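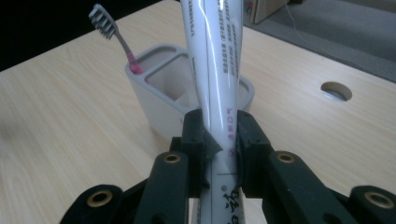
Troltville's bathroom cabinets are getting a cleanout this month, and I have to say I'm more excited about it than a grown adult should be. The Flenmont Street community hall is taking in spare toothpaste, soap, shampoo and the rest of it through the end of November, and everything that comes through the door gets sorted, boxed and sent on to the shelter kitchen on Grikance Road and the two after-school programs.

I stopped by in the morning with a shopping bag of my own (four tubes of toothpaste, two bars of soap and a bottle of conditioner I bought by mistake and never forgave). I figured I'd be in and out in five minutes. I stayed until lunch, mostly because Subbarao Chettiar handed me a marker and pointed at a table.

Chettiar has run the drive for 4 years now, and he's very particular about toothpaste. Every tube gets looked over front and back, the cap gets a twist to make sure the seal underneath is still in place, and then it goes into a bin by type – adult, kids', sensitive. Anything that's been opened goes into a separate crate and doesn't get handed out. He told me the drive took in 3827 items last year, and that 212 of those were toothpaste, and he'd like that second number to be a whole lot bigger.

"People bring me shampoo like it's going out of style," he said. "Shampoo I have. Bring me toothpaste!"

What I didn't expect was how many of the tubes come from all over. Troltville families travel, or they have relatives who mail things, or they shop at the import grocery by the bus station, so the sorting table ends up with labels in Spanish, Polish, Korean, Chinese and a couple of languages I had to ask about. One kind has a little line of pinkish-red Chinese characters, 清新口气, and the woman working next to me said it means fresh breath, which is about what you'd want from a toothpaste. Those are as welcome as any other brand. Chettiar just asks that somebody who reads the label writes a sticker in English with the kind of paste and the date on it, so whoever picks it up knows what they've got. If you can read a label the rest of us can't, please come by, even for half an hour. You'll be very popular.

Kids' toothpaste is the thing they run out of first. The after-school programs send home small bags with a brush and a tube, and there are almost 800 bags to fill before the winter break. Brushes are in good shape thanks to the Vukčević pharmacy, which dropped off several cartons of them and has a collection bin by its front counter if the hall's hours don't work for you. I'd only ask that you don't leave liquids in that bin. There was an incident with some bubble bath last week and the floor is apparently still slippery.

A few practical things before you start digging under the sink. Full size and travel size are both fine. Tubes should be unopened and in date, and a slightly squashed one is okay if it isn't leaking. Boxes don't matter, in fact they take most of them off to save room. No razors this year, and no medicated mouthwash. Hotel soaps are fine if they're still wrapped – I brought in a whole sandwich bag of them on my second trip and got a thumbs up.

The hall is open for drop-offs from 9 in the morning to 1 in the afternoon, and again from 5 to 7 in the evening for people coming from work. Use the side door, the one with the ramp, and ring if it's locked. Parking is easier on the Grikance Road side.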